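Small Parts Storage – Student Project Report
May 31, 2025
By Ingvar Hjaltadóttir
2 min read

Why we did it

Workshop store at Clerkby was a mess by December. Screws in jam jars, washers in envelopes, some in nothing at all. Stepan Hordiienko and I got the job of sorting it – 4 weeks, budget of 200 for everything.

What we did

First everything out of the old boxes. Then sort by type, then by size. Took way longer then planned. Stepan wanted sorting by project, I wanted by size. Size won, mostly. Big stuff goes in crates, small stuff in drawers you can see into – no opening ten of them to find one nut.

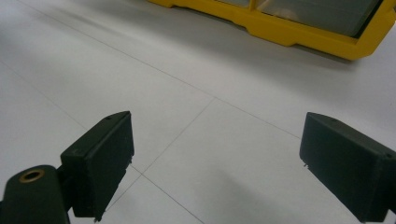
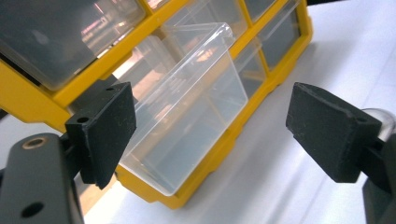 Yellow crate on the tiled floor first, then the drawer cabinet on the white table, one drawer pulled partway out.

Results

Timed ourselves finding a given part. Old system, 90 seconds on average. New one, a lot less, but we didnt do enough runs to give a proper number. Labels are still paper and tape – they peel. Printed ones would be better, no money left.

What we'd change

Measure the drawers before sorting, not after. Long bolts had to be moved twice. Also write the list of contents as you go – ours was done from memory the last evening and has gaps.

Related reports
Galel: a folding bench for small rooms
Brado bike rack, second version
Tool loans at Þórarinsdóttir hall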